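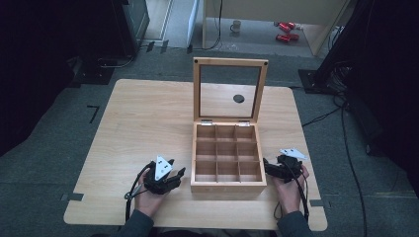
Sorting is the first job most benches hand over to Arkach, and it is a good one to begin with because everyone in the building already knows how it ought to go. Before the arm can do it alone, somebody who does it well has to show it the motions, and this section takes you through a showing from start to finish. You will work with a gripper in each hand and the divided box open in front of you, lid standing up at the back, all nine compartments bare. Take your time over it the first morning. The people who have packed these boxes for years tend to be the best teachers the arm gets, and also the most impatient ones!

## 4. Showing the arm a sorting job

### Getting settled

1. Set the box in the middle of the table with the hinges on the far side.
2. Raise the lid until it stays up without your help.
3. Pick up the left gripper, then the right. The white marker plates belong on top.
4. Look down and see where each cable goes. Let it hang or lie where your sleeve won't drag it.
5. Open and close both grippers a few times, slowly, until they feel like something you could pick up a button with.

> **Caution:** The left cable loops across the tabletop and the right one hangs down toward the floor. Walk around the table the long way, and ask visitors to do the same.

### Making a showing

1. Have your parts tray brought to the table and press **Start** on the Arkach panel.
2. Fill the back row first, left to right, then the middle, then the front.
3. Move at the speed you would use on an ordinary afternoon. Leidy Mamani on our kit bench likes to say "work like you've had lunch," and we have not found better wording.
4. If you drop a part, pick it up and carry on. A dropped part is useful to the arm, so please don't stop the recording to hide it.
5. Close the lid gently with one gripper, let go, and press **Save**.

Make eight showings of each new layout. After the third, put the grippers down, shake out your hands and have some water. The grippers weigh little when you first lift them and a good deal more by mid-morning.

**Note:** Left-handed staff may fill the rows right to left. Choose *Mirrored* on the panel before the first showing and keep to it for the whole set.

### When the arm takes over

Once a set is approved, the arm does the filling and a person on the bench does the checking. Plan for this before you switch over. At Dorkier, Mal-soon Byun and Seul-gi Byun used to fill boxes side by side all day and chat as they went, and when the checking was given to just one of them, the other ended up alone at the label station and neither was pleased. They now trade places at 3, and the label station has been moved next to the arm.

1. Agree with the bench who checks, who restocks the trays, and when they swap.
2. Write the swap times on the card beside the panel.
3. Keep one hand-filled box per shift, so that the knack stays with the crew.
4. Give the checker the right to pause the arm at any time, with no form to fill in afterward.

> **Caution:** Never reach into the box while the arm's light is green. Press **Pause** and wait for amber.

Questions about pay grades and job titles after a changeover go to your own supervisor. For anything about the grippers or the panel, Hülya Saraç keeps the spare plates and the loan list. Return both grippers to the rack at the end of the shift, cables coiled, fingers closed.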